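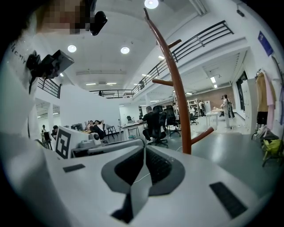

사무실 꾸미기 > 가구/수납
제목: 사무실 나무 옷걸이, 살려야 할까요 보내야 할까요
글쓴이: 복층아래직원
2026년 3월 29일

지난 1월에 이사 온 사무실 얘기입니다. 흰 벽에 천장 높고 안쪽에 중층이 있는, 부동산 사진으로 보면 누구나 한 번쯤 혹하는 그런 공간이에요. 대표님도 혹하셨고요.

문제는 키 큰 나무 옷걸이입니다. 적갈색에 광이 반질반질하고, 기둥은 가늘고, 짧은 가지가 위, 중간, 아래에 하나씩 나 있습니다. 세 개가 전부예요. 맨 아래 가지는 바닥에서 얼마 안 떨어져 있어서 거기다 코트를 걸면 밑단으로 바닥 청소를 하게 됩니다. 유치원생 가방이라면 딱 맞겠는데 저희 회사 최연소가 스물여섯입니다.

인원은 6명인데 겨울 내내 패딩이 맨 위 가지 하나에 겹겹이 걸려 있었습니다. 제일 먼저 출근한 사람 옷이 제일 안쪽에 깔리고, 그 사람이 또 제일 먼저 퇴근합니다. 매일 저녁 발굴 작업이에요.

저는 벽걸이 행거로 바꾸자는 쪽이고, 동료 한 명은 나무 색이 따뜻해서 이거라도 없으면 치과 대기실 같다고 결사반대합니다. 의견 부탁드려요.

댓글

행거는거들뿐
치과 대기실에 옷걸이가 더 좋은 게 있던데요.

Konrad Z
코트 받을 가지가 셋인데 하나는 바닥용이면 옷걸이가 아니고 조각이죠. 조각으로 인정하고 구석에 모셔두세요. 벽에는 행거 따로 달고요. 둘 다 이기는 방법입니다.

복층아래직원 (글쓴이)
조각 인정안 괜찮네요. 다만 구석에 모시면 사람들이 구석까지 가서 겁니다. 습관이 무서워요.

목공3년차
저는 보내지 말자에 한 표요. 원목인지는 만져봐야 알겠지만 나무로 된 스탠드는 손볼 여지가 많습니다. 중간 가지 높이에 나무못 몇 개 더 박고 아래 가지는 우산이나 에코백 자리로 정해주면 끝이에요. 멀쩡한 걸 왜 버립니까.

흰벽수집가
윗분 말씀에 반대합니다. 가는 기둥에 구멍을 더 뚫으면 그 자리부터 금이 가요. 제가 해봤습니다. 패딩 네 벌까지 버티다가 점심시간에 혼자 눕더라고요. 소리가 꽤 컸고 다들 제 쪽을 봤습니다.

목공3년차
드릴 날을 뭘 쓰셨는데요?

흰벽수집가
집에 있던 거요.

목공3년차
네.

흰벽수집가
그 "네"에 많은 게 담겨 있네요.

Burgi_A
높은 천장 사무실에서 일해본 사람으로서, 키 큰 물건이 하나는 있어야 합니다. 책상이랑 모니터만 있으면 시선이 전부 허리 높이에서 끝나고 위로는 허공이에요. 화분을 두라고들 하는데 화분은 죽습니다. 옷걸이는 안 죽어요. 저희는 전 직장에서 화분 자리에 옷걸이를 세워두고 나서야 물 당번이 없어졌습니다.

야근의민족
조명은 어떤가요? 천장 높은 데는 옷걸이보다 그게 먼저 사람을 잡던데.

복층아래직원 (글쓴이)
동그란 매입등이 있고 안쪽으로는 일자 형광등이에요. 둘 다 켜면 밝기는 합니다. 너무 밝아서 옷걸이 광택에 불빛이 비치는데, 오후 네 시쯤이면 그게 사무실에서 제일 기운 넘치는 존재입니다.

야근의민족
매입등이랑 형광등 색온도 맞추셨어요? 안 맞으면 흰 벽이 반은 노랗고 반은 파랗습니다. 나무 색도 자리 따라 달라 보이고요. 따뜻하다는 동료분은 노란 쪽에 앉아 계실 수도 있어요.

복층아래직원 (글쓴이)
방금 그 가설을 전달했더니 자리를 바꿔 앉아보겠다고 합니다. 일이 커지고 있습니다.

fosgate_덕후
Fosgate에서 나온 벽 행거 쓰는데 폭 90cm짜리면 여섯 명 외투는 됩니다. 후크 간격이 좁은 게 흠이라 패딩 철에는 하나씩 건너뛰어야 해요. 그러면 결국 세 명용입니다. 쓰다 보니 추천이 아니게 됐네요.

행거는거들뿐
벽이 석고보드면 그것도 안 됩니다. 앵커 제대로 안 박으면 행거랑 벽이랑 같이 내려와요. 임대면 원상복구도 있고요. 계약서부터 보세요.

복층아래직원 (글쓴이)
계약서에 "타공 금지"라고 굵은 글씨로 있네요. 입주할 때 읽었을 텐데 그때는 천장만 보고 있었나 봅니다.

Konrad Z
그럼 조각이 다시 옷걸이로 복직하는 거네요.

흰벽수집가
바퀴 달린 이동식 행거는 왜 아무도 얘기를 안 하죠? 저렴하고, 타공 없고, 다 걸립니다. 못생긴 건 인정합니다만 저희는 중층 아래 그늘진 데 넣어두니까 손님들은 못 봐요.

Burgi_A
그 행거를 사무실에 들이는 순간 의류 창고가 됩니다. 겨울 끝나도 옷이 안 빠져요. 저희 행거에는 퇴사한 분 조끼가 아직 있습니다. 이제는 다들 그 조끼한테 인사해요.

목공3년차
자꾸 새로 사자는 쪽으로 가는데, 다시 말하지만 있는 거 고쳐 쓰는 게 제일 쌉니다. 구멍이 싫으면 가지에 S자 고리 걸고 튼튼한 옷걸이 쓰세요. 그리고 무게는 꼭 양쪽으로 나눠 거세요. 위 가지는 한쪽, 중간 가지는 반대쪽이라면서요. 그렇게 만든 이유가 있는 겁니다. 한쪽에만 몰아 걸고 쓰러진다고 하면 옷걸이가 억울하죠.

복층아래직원 (글쓴이)
중간 가지가 반대쪽인 건 맞는데, 그쪽이 통로라 지나가던 사람 어깨에 걸립니다. 외투 없이 출근한 날에도 걸려요. 사람이.

야근의민족
옷걸이를 45도만 돌려보세요.

복층아래직원 (글쓴이)
…돌려보고 오겠습니다.

흰벽수집가
석 달 동안 아무도 안 돌려봤다는 건가요?

행거는거들뿐
회사가 다 그렇죠.

복층아래직원 (글쓴이)
돌렸습니다. 통로 쪽은 해결됐고 대신 맨 아래 가지가 제 의자 쪽으로 왔습니다. 앉아서 뒤로 빼면 정강이에 닿네요. 일단 제 에코백을 걸어뒀는데 쿠션 역할을 합니다. 목공3년차님 말씀대로 S자 고리도 주문했고요. 자리 바꿔 앉은 동료는 파란 쪽에서 봐도 따뜻하다고 하니 색온도 가설은 기각입니다.

Konrad Z
고리 걸 때 광 나는 면이면 미끄러집니다. 고무줄 한 번 감고 거세요. 색 맞추겠다고 갈색 고무줄 찾느라 하루 쓰지 마시고요. 제가 썼습니다.

fosgate_덕후
근데 이제 봄인데 패딩 누가 입나요.

복층아래직원 (글쓴이)
그 댓글은 못 본 걸로 하겠습니다. 고리 배송비까지 냈어요.

목공3년차
고리 오면 후기 올려주세요. 흰벽수집가님은 드릴 날 사진도 좀 올려주시고요.

흰벽수집가
버렸습니다. 옷걸이랑 같이요.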